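Foul weather gear for a club boat, replace or reproof?

tremen_bosun
Posted March 7, 2020

We have six sets of offshore jackets and salopettes on Tremen, all Erkent, all bought together nine seasons ago. Four of the jackets now wet out across the shoulders within an hour of rain. The seams look fine from inside and the taping is still down. Quote for new sets from the chandler is 1143 a pair, which the club won't pay six times over. Reproofing by post is 586 for the lot. Has anyone had old Erkent gear reproofed and did it last?

kurkis32
Wash it first. Proper tech wash, twice, no softener, then tumble on low. Half the jackets people throw away are just full of salt and sun cream. I did mine in August and it beaded again for the rest of the season.

Polyxeni K
Agree with washing, but nine seasons is a lot for a club jacket. If the inner coating has gone flaky round the neck or the seat, no wash or spray will bring it back. Turn them inside out and rub the coating with your thumb. If white bits come off, bin it.

I did our lot last weekend. Took most of Sunday.
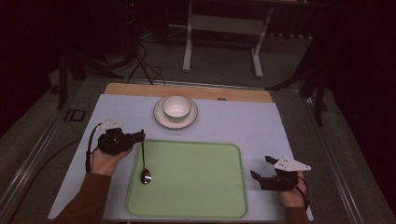 Bowl, saucer and green tray on the table

tremen_bosun
Thanks both. Thumb test done on two so far. One is fine, one sheds at the collar. Will do the others when I get them home.

L. Manolakis
I'll disagree with the wash and hope approach. I skippered deliveries for years and the spray-on stuff is good for one wet trip, maybe two. If the crew are going across Biscay they need gear that works on day five. Buy three new sets for the watch on deck and keep the old ones for harbour and day sails. Hot bunking jackets is unpleasant but people have done it forever.

kurkis32
Sharing wet salopettes with a stranger is how you lose club members. And he never said Biscay.

tremen_bosun
It's coastal, mostly day sails, one Channel crossing a year.

L. Manolakis
Then fair enough, reproof. I still wouldn't send the one that sheds.

Polyxeni K
Couple of things I'd add before you post them off. Take the crotch straps and any loose harness bits off and label them, because ours came back with two missing. 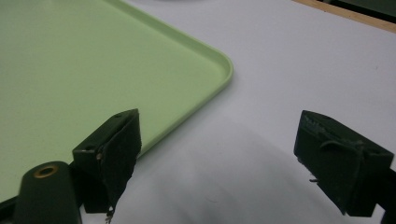 Check the wrist seals as well. Latex ones perish long before the fabric does, and the reproofing people don't replace them unless you ask. Sarantis do replacement seals, up to 303 mm round, and you can glue them yourself if you have something round to stretch the cuff over. A jam jar is too small.

kurkis32
Neoprene cuffs are easier. Less watertight but nobody tears them putting a watch on.

L. Manolakis
Neoprene leaks when you're hauling with your arms up. Latex every time.

tremen_bosun
Ours are neoprene and staying that way. Sending five, binning one. Will report back when they've had some rain on them.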